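Chapter 3
Shelving and Floor Layout

In this chapter you will learn to:
Name the main parts of a slotted steel shelving unit
Decide which goods belong on which level
Mark a floor so that aisles and set-down areas stay clear
Plan the order of units in a small stockroom

Chapter 2 dealt with receiving goods and checking them against the packing slip. Once a delivery has been checked, it needs a place to go. Most small stockrooms use open metal shelving for this. It is cheap, it can be put together with hand tools, and the shelves can be moved when the stock changes.

A basic unit has uprights at the corners and flat shelf panels between them. The uprights are punched with rows of holes, and the panels are fixed at whatever height the holes allow. Painted finishes such as blue are common. Small items are usually kept in plastic bins, which can be lifted out and carried to a bench.

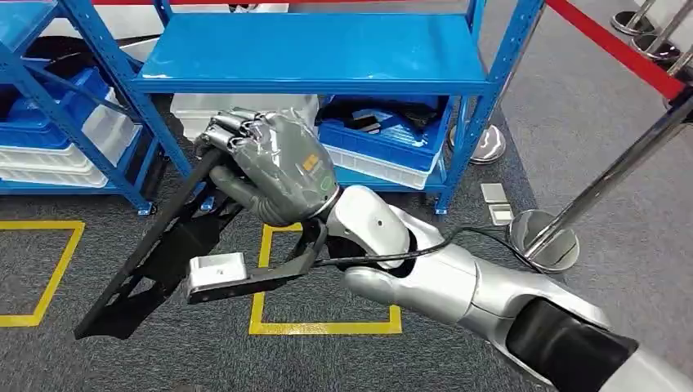 3.1 Choosing a Level

Where an item sits on a unit affects how long it takes to pick and how hard it is on the person picking it. Put heavy items on the lower levels. In this book, any item over 40 pounds counts as heavy and should be handled by two people or with a cart. Items picked many times in a shift go between knee and shoulder height. The top shelf is for light stock that is seldom needed. If the top shelf is more than 70 inches from the floor, keep a step stool in the same room.

Long parts, such as trays and brackets, cause trouble on narrow shelves because their ends stick out into the aisle. Lay them along the shelf, not across it. If they still stick out, give them a deeper unit.

Write the bin number on the bin and on the shelf under it. When only the bin is marked, it tends to be put back in the wrong spot.

3.2 Marking the Floor

Floor tape shows where things may stand and where people walk. Yellow is the color used for it throughout this book. Tape can be used on concrete, tile, or short carpet, though it lifts sooner on carpet and should be checked every month. Vacuum the carpet first and press the tape down hard along both edges.
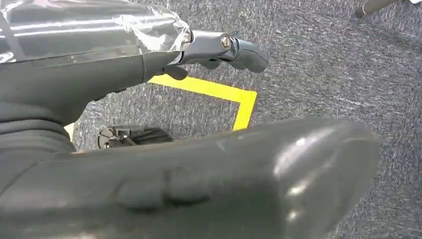
Figure 3.2 Yellow tape on gray carpet.

A set-down area does not need a full outline. Four corner marks do the same job with less tape, and there are fewer long edges for cart wheels to catch. To make a corner, lay one strip, then lay or fold the second at a right angle to it. Use a carpenter's square if the area has to line up with a wall or a row of shelving.

Before you tape, do the following:

1. Measure the widest cart in use and add room for turning. In the practice room plan at the end of this chapter, the aisle is 38 inches wide.

2. Mark the corners in chalk and push a loaded cart through. Move the marks if the cart crosses them, then put down the tape.
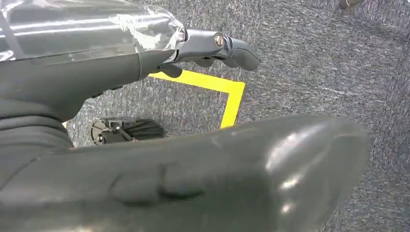

3. Enter the marked areas on the room plan, with the date and the name of the person who laid the tape.

3.3 Placing the Units

A single unit can stand almost anywhere. With several, the order starts to matter. The stockroom at Vultach, a parts supplier in Wivosel that we will follow through the next few chapters, began with its units in the order they were bought. Fasteners were at one end, packing material was at the other, and every order meant a walk down the full length of the room.

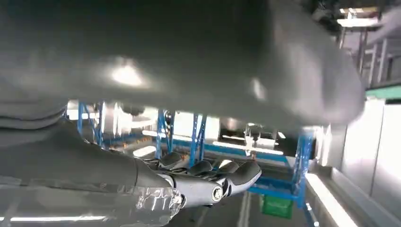

The staff kept a tally of picks for a month and then moved the stock instead of the shelving. Fast-moving goods went to the units nearest the packing bench. Spare parts and returns went to the far end. Each unit was given a letter and each shelf a number, counting up from the floor, so that C2 means the second shelf of unit C.

Leave a gap at one end of the row for a unit you may need later. Before moving any unit, take everything off it, starting at the top, and check that it stands level in its new place before you load it again. Section 3.4 explains how to draw the room plan to scale.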